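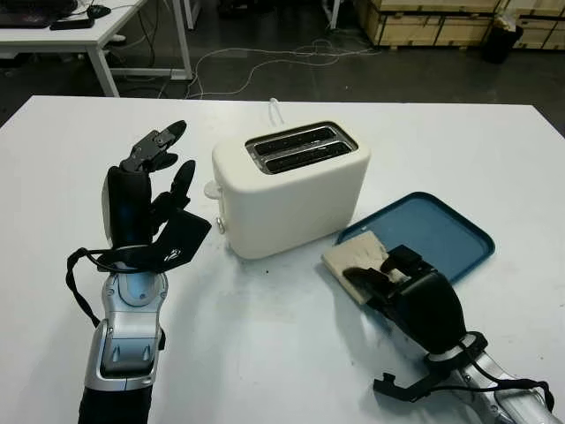

토스터는 식탁 위에 있어야 한다

저는 토스터를 주방에 두는 집을 보면 조금 안타깝습니다. 남의 집 살림에 참견할 처지는 아닌데, 그래도 한번은 말하고 싶었어요. 토스터는 식탁 위에 있어야 합니다. 빵을 먹을 자리, 손만 뻗으면 닿는 자리에요. 주방 조리대 구석에서 전기밥솥과 커피포트 사이에 끼어 벽만 보고 있을 물건이 아니라고요!

저희 집 토스터도 원래는 주방에 있었습니다. 밥솥 옆, 양념통 뒤. 일요일 아침에 빵을 구우려면 양념통을 옆으로 밀고, 토스터를 앞으로 당기고, 밥솥 플러그를 뽑고 토스터 플러그를 꽂았죠. 그렇게 구운 빵을 접시에 담아 식탁까지 가져오면 접시에 닿은 면이 벌써 눅눅해져 있어요. 토스트는 바닥에 닿는 순간부터 나빠지는 음식이거든요(저는 이걸 꽤 진지하게 믿고 있습니다). 그러니 굽는 곳과 먹는 곳은 가까울수록 좋습니다. 이 단순한 생각을 하는 데 몇 년이나 걸렸다는 게 좀 부끄럽긴 하네요.

식탁으로 옮기고 나서 제일 먼저 부딪힌 문제는 전선이었습니다. 줄자로 재 보니 토스터 전선이 127센티미터, 식탁에서 제가 앉는 자리 앞부터 콘센트까지가 132센티미터. 5센티미터가 모자라는 거예요. 멀티탭을 쓰면 되지 않느냐고들 하는데, 저는 식탁 밑에서 발에 걸리는 멀티탭이 정말 싫습니다. 그래서 식탁을 벽 쪽으로 밀었어요. 의자 하나가 벽과 식탁 사이에 끼어서 쓸모가 없어졌지만 어차피 그 의자에는 늘 외투만 걸려 있었고요. 가구를 가전에 맞추는 게 순서가 바뀐 것 아니냐는 소리도 들었는데, 매일 아침 쓰는 물건한테 그 정도 대접은 해 줘도 되지 않나 싶습니다.

전선은 뒤로 넘기는 게 좋습니다. 옆으로 빼면 컵을 놓다가 걸리고, 앞으로 빼면 빵가루가 다 달라붙어요. 식탁 너머로 얌전히 넘어가게 두면 그만인데, 이걸 예쁘게 감추겠다고 무슨 전선 정리함 같은 걸 사는 분들이 있더라고요. 저도 샀었습니다. Altel이라는 데서 나온 건데, 뚜껑을 닫으면 플러그가 안 들어가고 플러그를 넣으면 뚜껑이 안 닫혀요. 지금은 그 안에 고무줄이 들어 있습니다.

그리고 이건 좀 싸울 각오를 하고 쓰는 말인데, 가정용 토스터는 두 칸이면 충분합니다. 네 칸짜리가 식구 많은 집에는 편하다는 거 알아요. 그런데 네 장을 한꺼번에 구우면 네 장이 한꺼번에 식습니다. 첫 장에 버터를 바르고 둘째 장에 잼을 바르는 사이에 나머지 두 장은 접시 위에서 그냥 마른 판자가 되어 가요. 두 장을 굽고, 그걸 먹는 동안 다음 두 장을 굽고, 이렇게 이어 가는 쪽이 훨씬 맛있습니다. 토스터가 식탁에 있으니까 가능한 방식이기도 하고요. 주방에 있으면 그때마다 일어나야 하잖아요.

조작부도 단순한 게 좋습니다. 돌리는 것 하나, 누르는 것 하나. 한동안 Rindidach 토스터를 빌려 쓴 적이 있는데 버튼이 일곱 개나 있었어요. 베이글 버튼, 냉동 버튼, 데우기 버튼까지는 알겠는데 나머지는 그림만 봐서는 도무지 모르겠더라고요. 구름 같기도 하고 양 같기도 한 그림이 있었습니다. 눌러 봤더니 빵이 그냥 구워졌어요. 양이든 구름이든 똑같이요! 저는 그날 이후로 손가락 끝으로 슬쩍 돌려 보면 다 알 수 있는 물건이 좋은 물건이라는 쪽으로 마음을 굳혔습니다.

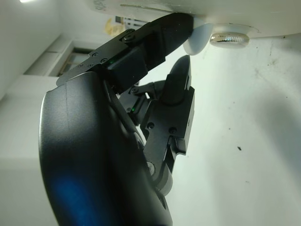
흰 몸통 아래로 튀어나온 둥근 손잡이.

굽기 조절은 숫자보다 몸으로 외우는 게 맞다고 생각해요. 집집마다 빵이 다르고 두께가 다르고, 냉장고에서 나왔는지 봉지에서 나왔는지에 따라 또 다르니까요. 저는 거의 90초쯤에서 한 번 귀를 기울입니다. 안에서 뭔가 아주 작게 딱, 하는 소리가 나고 고소한 냄새가 올라오기 시작하면 그때부터는 옆을 떠나지 않아요. 식탁에 토스터가 있으면 이걸 앉아서 할 수 있다는 게 또 좋습니다. 커피를 마시면서, 신문도 넘기면서, 한쪽 코로는 계속 빵 냄새를 맡는 거죠.

냄새 얘기가 나온 김에, 저는 토스트의 절반은 기다리는 동안의 냄새라고 보는 사람입니다. 그 냄새가 주방 환풍기로 다 빨려 나가는 게 얼마나 아까운지 몰라요. 동네에 Grarnemura라는 작은 카페가 있는데 거기는 손님 자리에서 바로 빵을 굽게 해 줍니다. 빵은 평범해요. 마트 식빵이랑 크게 다르지 않습니다. 그런데도 다들 맛있다고 하면서 나오는 게, 저는 순전히 자리 때문이라고 봐요. 자기 앞에서 구워지고 자기 손으로 꺼낸 빵이니까요. 메뉴판에 있는 다른 음식은 기억도 안 나는데 그 빵은 기억이 납니다.

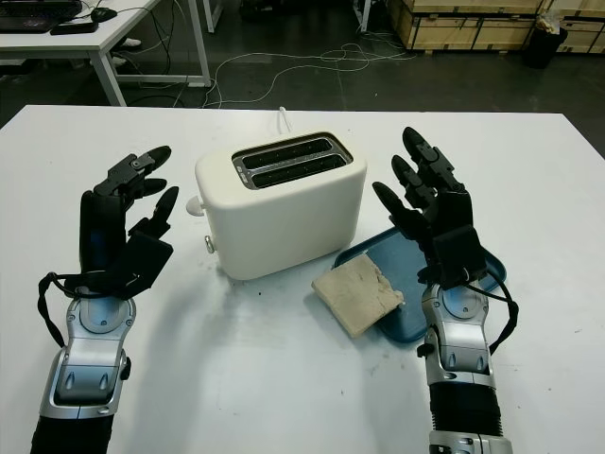

물론 반대하는 분들 말도 들어 봤습니다. 제일 많이 나오는 게 식탁이 좁아진다는 건데요, 이건 저도 인정합니다. 반찬을 죽 늘어놓는 저녁상에서는 토스터가 확실히 걸리적거려요. 저희도 찌개를 끓인 날에는 토스터를 창틀로 잠깐 피신시킵니다. 하지만 생각해 보세요. 식탁 위에 이미 뭐가 올라와 있는지. 저희 집만 해도 읽지 않은 우편물, 영양제 통, 언제부터 있었는지 모를 볼펜, 뚜껑 없는 반찬통이 있었습니다. 그걸 다 치웠더니 토스터 놓을 자리가 나오고도 남더라고요. 좁은 게 문제라면 우편물부터 나가야죠. 토스터는 적어도 빵을 구워 주잖아요.

두 번째로 많이 나오는 말은 보기 싫다는 겁니다. 여기에는 동의 못 하겠어요. 하얀 식탁에 크림색 토스터 하나 달랑 올려놓은 걸 보면 저는 기분이 좋아집니다. 모서리가 둥글둥글한 것도 좋고, 옆면에 아무 무늬가 없는 것도 좋고요. 꽃병을 놓는 자리에 토스터를 놓았다고 생각하면 됩니다. 꽃은 며칠이면 시들고 물도 갈아 줘야 하는데 토스터는 그런 것도 없어요.

세 번째가 빵가루인데, 이게 진짜 문제입니다. 저도 이건 한참 고민했어요. 토스터 밑의 부스러기 받침을 아무리 자주 비워도 빵을 꺼낼 때 떨어지는 건 어쩔 수가 없거든요. 흰 식탁은 특히 그렇습니다. 까만 점 하나만 떨어져도 바로 눈에 띄고, 문질러 닦으면 닦은 자국이 또 남아요. 빛이 비스듬히 들어오는 아침 시간에는 어제 닦은 행주 자국까지 다 보입니다. 처음에는 식탁보를 깔았다가 하루 만에 걷었고(천 사이에 박힌 빵가루는 정말 답이 없습니다), 그다음에는 종이를 깔았다가 그것도 그만뒀어요.

결론은 쟁반이었습니다. 토스터 오른쪽에 테두리가 살짝 올라온 네모난 쟁반을 하나 두는 거예요. 빵은 넣기 전에도 쟁반 위에서 기다리고, 나와서도 쟁반 위로 갑니다. 부스러기의 대부분이 그 안에서 해결돼요. 토스터와 쟁반은 거의 붙여 놓아야 합니다. 사이가 벌어지면 빵이 건너가는 동안 그 틈으로 가루가 다 떨어지니까요. 색은 진한 게 좋고요. 빵가루가 보여야 치우게 되고, 흰 식탁에서 어디까지가 빵 자리인지도 한눈에 들어옵니다. 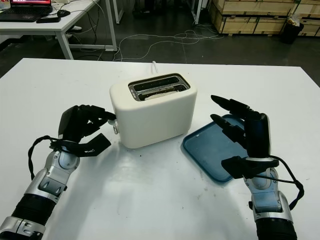 쟁반을 두고 나니까 이상하게 식탁을 쓰는 태도까지 달라졌습니다. 전에는 빵을 먹고 나면 그냥 일어났어요. 요즘은 쟁반을 들고 가서 탁탁 털고, 다시 제자리에 비스듬히 놓고, 토스터가 식으면 레버 쪽을 마른 천으로 한 번 닦습니다. 누가 시킨 것도 아닌데요. 주방 구석에 있을 때는 토스터 옆구리에 기름때가 앉든 말든 신경도 안 썼거든요. 눈앞에 두면 돌보게 되고, 구석에 두면 잊어버려요. 화분도 그렇고 자전거도 그렇고, 저한테는 대체로 다 그랬습니다.

빵 얘기를 조금만 더 할게요. 토스터를 식탁에 올린 뒤로 저는 비싼 빵을 덜 삽니다. 예전에는 Llanos에서 파는 두툼한 천연발효 식빵을 줄 서서 사 왔어요. 맛있죠, 맛있는데 그 빵은 너무 두꺼워서 웬만한 토스터에는 안 들어갑니다. 억지로 밀어 넣으면 나올 때 허리가 부러지고요. 요즘은 얇고 네모반듯한 흰 식빵, 슈퍼 입구에 쌓아 놓고 파는 그걸 먹습니다. 그냥 먹으면 솜 같은데 갓 구워서 바로 먹으면 가장자리는 바삭하고 가운데는 아직 말랑한, 그 짧은 순간이 있어요. 저는 이게 두꺼운 빵이 못 하는 일이라고 생각합니다. 얇은 빵은 시간이 없는 빵이라서, 굽자마자 입에 들어갈 수 있는 자리에 토스터가 있어야 제맛이 나고요.

버터도 같이 식탁에 나와 있어야 하느냐는 질문을 받은 적이 있습니다. 네, 나와 있어야 합니다. 냉장고에서 갓 나온 버터로 얇은 토스트를 긁어 본 사람은 알 거예요. 빵 한가운데에 구멍이 나고, 버터는 덩어리째 구멍 옆에 앉아 있고. 저는 일어나자마자 버터부터 꺼내 놓고 세수를 하러 갑니다. 여름에는 세수를 좀 빨리 해야 하고 겨울에는 머리까지 감아도 돼요. 잼은 취향대로 하시고, 다만 잼 숟가락을 쟁반에 그냥 내려놓는 것만은 말리고 싶습니다. 빵가루가 묻은 숟가락이 다시 병으로 들어가는 걸 보면 제 마음이 다 무너져요.

다음 주말쯤 토스터를 한번 들고 나와 보시면 좋겠습니다. 콘센트가 멀면 식탁을 미세요. 의자 하나쯤은 포기하시고요. 일단 일주일만 써 보고, 그래도 영 아니다 싶으면 밥솥 옆으로 돌려보내도 늦지 않습니다. 저희 집 밥솥 옆자리는 그사이에 양념통들이 다 차지해 버려서, 저는 이제 돌려보내고 싶어도 못 보내지만요.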